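4.2 Calibration of interview scores across panels

The first stage of the analysis asked whether two panels, given the same interview guide and the same five-point scale, would place a candidate at the same point. Records were drawn from the Corivora hiring archive, which holds the individual score sheets as well as the agreed panel score. Before cleaning there were 2,609 score sheets. Sheets with no written evidence against any criterion were removed, as were those filled in by a panel member who had left the interview early. This left 2,445 sheets for analysis.

Each sheet carries a score for every criterion in the guide and a short free-text note. The agreed score was recorded separately by the panel chair. We did not use the agreed score as an outcome in its own right, as earlier work at Molefe had shown that it tends to follow the first score read aloud. The individual scores, entered before discussion, were taken as the unit of analysis throughout.

Agreement was estimated with an intraclass correlation, using a two-way random effects model in which candidates and panel members were both treated as samples from larger groups. Agreement was highest for criteria tied to a stated task, such as "describes the steps taken to check own work", and lowest for "fit with the team". The second of these was scored near the middle of the scale on most sheets, and the notes beside it were short. Removing it from the total raised overall agreement and changed the order of candidates in only a small share of vacancies.

4.3 Effect of anchored descriptions

In the second stage, panels at Stekar were given a revised guide in which points 1, 3 and 5 of the scale were each tied to a written description of an answer. Points 2 and 4 were left blank. The guide was otherwise unchanged, and panel members were not told which criteria had been rewritten. A sample of 300 sheets from these panels was compared with sheets from panels using the older guide for the same grades of post.

The spread of scores given to a single candidate was narrower under the revised guide. Mean scores also fell slightly. We read this as a result of the description at point 5, which asked for evidence of a finished piece of work; under the older guide a fluent answer could reach the top of the scale without it. The fall was seen in posts at every grade but was largest in clerical posts, where the older guide had been in use longest.

Two limits should be noted. First, panel members were not assigned to guides at random -- the revised guide was adopted one department at a time, and departments differ in how often they recruit. Second, the free-text notes were coded by the authors and no outside coder was used. A re-coding exercise is planned for September.

4.4 Work samples and the interview score

Where a vacancy included a practical exercise, the exercise score was held apart from the interview score until both had been entered. The two were only weakly related. This is in line with the design of the guide, which asks about planning, record keeping and dealing with others, and leaves handling tasks to the exercise. Panels that saw the exercise score first gave interview scores closer to it, and these sheets were excluded from the estimates above.

For combining the two, a fixed weighting agreed before the vacancy opened gave the most stable shortlist. Weightings chosen after the interviews moved the order of candidates more than any other choice we examined, including the choice of scale. The Cusis template, used by some departments to bring the sheets together, allows the weighting to be changed at any point, and we suggest that this field be locked once the first candidate has been seen. 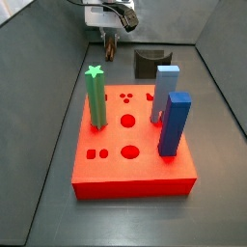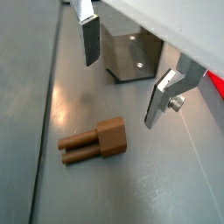
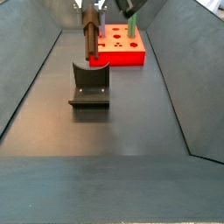 Figure 2. Small parts and blocks on a grey work surface: board with upright blocks (first), brown part with two pegs (second), red peg block (third).

Shares: 2 | Comments: 0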